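**De:** Mareike Ackermann
**Para:** lista Pão & Forno
**Assunto:** Re: Bolachas que amolecem na lata (e a velha questão da manteiga)
**Data:** 31 de março de 2022

Olá a todos,

Respondo com atraso, desculpem, tive a casa cheia de gente e o computador soterrado debaixo de casacos. Deixo aqui em baixo a parte da mensagem do Dirk a que quero responder, porque entretanto a conversa já foi parar ao fermento e alguns de vocês devem ter perdido o fio.

> Dirk Baumgart escreveu:
>
> Fiz a receita das bolachas de especiarias da Auður tal como ela a mandou em janeiro, com a farinha de espelta e o melaço. Saíram do forno perfeitas, estaladiças, a partir com aquele barulhinho seco. Meti-as na lata ao fim da tarde e na manhã seguinte pareciam pão de forma. Já é a terceira fornada assim. Mudei de lata, mudei de papel, reduzi o melaço. Alguém me diz o que estou a fazer mal?
>
> E outra coisa: a Auður diz 121 gramas de manteiga. Porquê 121? Quem é que pesa 121 gramas de manteiga? Eu ponho 120 e pronto, mas fico a pensar se há ali um segredo.
>
> Dirk

Dirk, vamos por partes!

Primeiro a lata. Perguntas da lata, do papel e do melaço, mas não dizes quanto tempo as deixas arrefecer, e eu aposto que o mal está aí. Bolacha com melaço engana muito: pões-lhe a mão por cima e parece fria, e por dentro ainda está a largar vapor. Fecha-se a lata e aquele vapor fica todo lá dentro, a passear de bolacha em bolacha a noite inteira. Eu deixo as minhas numa grelha (grelha mesmo, com ar por baixo, não no tabuleiro nem em cima de um pano) durante quase 4 horas, e só depois é que as guardo. Sim, é muito tempo, e sim, metade desaparece entretanto, que cá em casa passa gente pela cozinha o dia todo.

Segundo, o forno. Experimenta isto: quando as bolachas estiverem cozidas, desliga, entala uma colher de pau na porta e deixa-as lá ficar até o forno arrefecer. A minha tia fazia assim com tudo, até com as cascas de laranja, e eu durante anos achei que era preguiça de tirar o tabuleiro. As bordas escurecem um bocadinho, por isso tira-as um minuto antes do ponto que achas certo – ou antes, desliga um minuto antes, que tirar não tiras.

E se já tens uma lata cheia delas moles, não as deites fora! Vão outra vez ao forno, a 100 graus, espalhadas sem se tocarem, até deixarem de ceder quando lhes carregas no meio. Ficam quase como no primeiro dia. Ou então faz o que fez o Malte com as dele, que as esmigalhou todas para a base de uma tarte de requeijão e depois veio aqui gabar-se como se tivesse sido de propósito.

Quanto à espelta: eu gosto muito do sabor, mas acho-a traiçoeira nestas bolachas. A massa fica bonita, parece que não precisa de mais nada, e no dia seguinte está quebradiça de um lado e húmida do outro. Na última vez fiz meia massa com espelta e meia com trigo normal, tudo o resto igual, e a de trigo aguentou-se bem melhor. Não digo que seja lei, fiz isto uma vez só e num dia de chuva. Se mais alguém quiser repetir e contar, eu agradecia. Auður, tu que moras num sítio ventoso e seco, se calhar nunca te apercebeste disto?

Ah, e o açúcar. Alguém (foi a Kerstin? já não encontro a mensagem) dizia que trocava o branco todo por mascavado. Fica delicioso, mas o mascavado puxa humidade que é uma coisa parva, e juntar-lhe melaço é pedir bolacha mole. Se querem o sabor, ponham mascavado até um terço e o resto branco. Eu agora faço assim e ninguém se queixa.

Agora a manteiga, que me deu vontade de rir. Eu perguntei isso mesmo à Auður há anos, quando ela me passou a receita num guardanapo! Ela converteu tudo a partir do caderno da avó, que media em chávenas e numas colheres que já só existem naquela família, e foi isso que deu. Não há segredo nenhum. Põe 120, põe 125, o que interessa é que esteja mole e não derretida. Se a derreteres a bolacha espalha-se no tabuleiro e fica fininha, e isso é outra bolacha (também boa, atenção).

Já que falamos de guardar bolachas, uma coisa em que tenho pensado. As de compra aguentam meses dentro da caixa e as nossas nem uma semana, e toda a gente encolhe os ombros e diz «são os conservantes». Pois eu pus-me a ler os ingredientes de umas quantas e em várias não encontrei conservante nenhum, era farinha, açúcar, gordura, levedante e sal. Parece-me que a história toda está na secura: cozem-nas até ao osso e fecham-nas logo num saco que não deixa entrar ar. A caixa de cartão é só roupa, quem trabalha é o saquinho lá dentro.
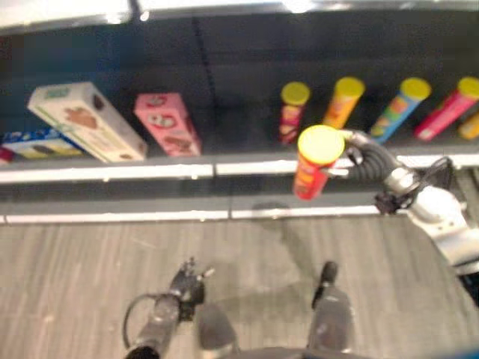

*Foto: Malte Oltmanns*

Desde que percebi isso deixei de guardar bolachas só na lata. Meto-as primeiro num saco bem fechado, aperto para sair o ar e aí sim, lata, que protege das pancadas e fica bonita na prateleira. O saco das bolachas de compra, lavado e bem seco, serve lindamente para isto, com uma mola da roupa na ponta. Não fica elegante, mas a bolacha estala.

E nunca, nunca, misturar bolachas secas com bolachas de recheio ou com fatias de bolo na mesma lata! Eu fiz isso no Natal, por falta de latas, e em dois dias os biscoitos de amêndoa sabiam a laranja e dobravam-se em vez de partir.

Duas coisas práticas antes de ir tratar do jantar. A encomenda conjunta de especiarias na Tiltora fecha quando formos 3 a pedir cardamomo em grão, e por agora só estou eu e a Kerstin. Quem quiser entrar responda-me diretamente, não para a lista, que da outra vez andei a pescar quantidades no meio de uma discussão sobre formas de silicone. O cardamomo da última vez veio muito bom, o cravinho nem por isso, achei-o sem força.

A outra é a balança. A minha Bruvance morreu (caiu-lhe um saco de farinha em cima, culpa minha) e ando à procura de uma que pese ao grama sem se desligar a meio. É isso que me tira do sério: uma pessoa vai buscar os ovos, volta, e o mostrador está apagado, e lá se foi a tara. O Malte fala bem da Eston mas tem-na há pouco tempo. Alguém a usa há mais de um ano?

Dirk, conta como correu a quarta fornada. E se ficarem moles outra vez, diz-me a que horas as tiraste e a que horas fechaste a lata, com sinceridade!

Beijinhos a todos,
Mareike

P.S. Auður, fiquei com o teu livro dos pães de centeio. Está inteiro e sem nódoas, tirando uma na capa que acho que já lá estava.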